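The Long Counter at Nondora
Gallery: worktops, walls and the things that end up on them

I've been wanting to put this gallery together since November, when we finally finished the kitchen corner at Nondora and I could stop stepping over rolls of wall covering. It's a small place inside a very big one (the building is 4,000 square feet, and the kitchen takes up a corner of it that most people walk straight past), but it has become my favourite spot by miles. So much gets put down on that counter in a day! Jars, tubes, clips, somebody's post, a bag of lemons. I love it.

First, a bit about the marble, as I get asked about it more than anything else. It's brown, properly brown, like strong tea, with white and cream running all through it. We went to the yard at Lorketti three times before choosing. On the first visit I was dead set on pale grey and had a sample in my bag to prove it. Then they pulled this slab out from behind two others and that was the end of the grey. It's glossy as anything, so it shows every crumb and every fingerprint, and I wipe it down far more often than I'd like to admit. Warm water, a drop of washing-up liquid, a dry cloth straight after. Vinegar is banned, and so is anything lemony in a spray bottle.

The wall was the other big decision. We'd have liked real shelves with real pots, but there are pipes behind there and we were told firmly not to drill. Stiltent printed us a kitchen mural to go up in its place, in beiges and soft whites, and I was nervous right up until the last panel was smoothed down. I needn't have been. It gives you a whole second kitchen behind the first one, with its own tap and its own cooktop, and a terracotta crock of wooden spoons that I have reached for at least twice while thinking about something else. The colours are gentle enough that they don't fight with the marble, and the light wooden ledge between the two makes a lovely plain stripe for your eye to rest on.

A word on the ledge. It was going to be painted. I had the tin and everything, a sort of mushroom colour from Herrera, and then we held the bare wood up against the stone and both went quiet. It got two coats of clear oil and the tin went back on the shelf, where it still is if anyone wants it.

As for the bits and bobs, I'm a great believer in clear jars with screw tops. We've got 63 of them now in different sizes, and they've changed how we use the cupboards. You can see what's running low, the lids don't ping off when you drop one, and a jar of something bright does more for a brown counter than a vase of flowers ever could. Plastic pegs are the other thing I'd never be without. They shut a bag of rice, hold a recipe to a box, keep a tube rolled up from the bottom, and a pack of 8 costs next to nothing. Get them in loud colours or you'll lose them, especially on stone this busy.

On to the counter itself, in use, which is how I like it best.

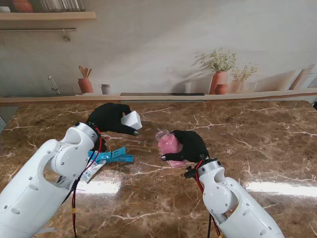 Pink jar, blue peg, brown marble. My favourite colours on the counter, with the terracotta crock on the wall behind.

I do love how the stone catches the light when it's just been polished. The shine moves along the counter through the day, and by four in the afternoon it has got right down to the far end, where I usually have my tea.

If you're thinking of a printed wall yourselves, ask for a sample panel and live with it for a week before ordering the lot. Ours looked far too yellow under the old bulbs. We swapped them for 3,000 kelvin ones and the beige came good straight away, and the cream in the marble did too!

More pictures to come once the cupboards are done. I'm still dithering over handles, so it may be a while.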